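Flerum Home Help
Cleaning and Laundry

Do microfiber cloths really need special treatment?
Posted by Angus Swanson, Aug 8, 2023

I bought a pack of yellow microfiber cloths from Imai and the label reads like a prescription. No fabric softener, no dryer sheets, no hot wash, never with cotton. I've been cleaning tables for a long time with cut-up T-shirts and they never asked for anything. Is there something to all this, or is it a way to sell me the Imai detergent that sits on the shelf right next to the cloths?

Also, the package says to fold the cloth before wiping. I usually just bunch it up. Does folding do anything on a plain white tabletop? 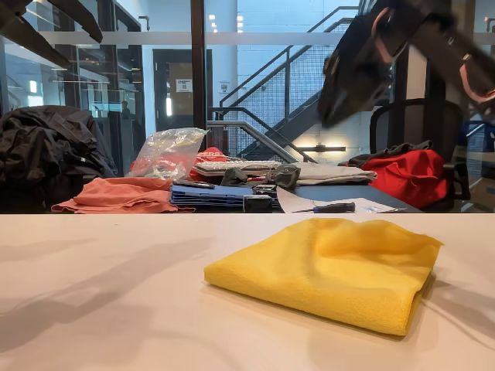

The hem on one side is a bit frayed and I'd like to know if I should trim it or leave it alone. I don't want to buy another pack in September.

9 people found this useful

marlow_k
Softener is the one rule I'd believe. It leaves a coating on the fibers and then the cloth pushes water around the table. I was doubtful too, so I washed two from the same pack, one with softener and one without, and the difference showed up after a few washes. You don't need a special detergent for it. Any plain liquid will do, and use less than the cap says.

Cotton sheds lint and the microfiber grabs it – mine came out of a load of towels looking like a sweater. Warm water has been fine for me. I'd skip the high heat in the dryer.

Folding is worth it, though I wouldn't call it magic. Fold in half twice and you get a flat pad with clean sides to turn to. When you bunch it up you press hard in a few spots and miss the rest, and on white you get streaks. As for the hem, snip any long threads with scissors and don't pull them. Don't cut the whole edge off or it will only fray more.

Fladport_Dee
just get the Biridetti ones, they last forever

Angus Swanson
"Forever" is what the last pack said, Dee. Marlow, thanks, I'll drop the softener and try the folding. Still not buying the detergent.

108 views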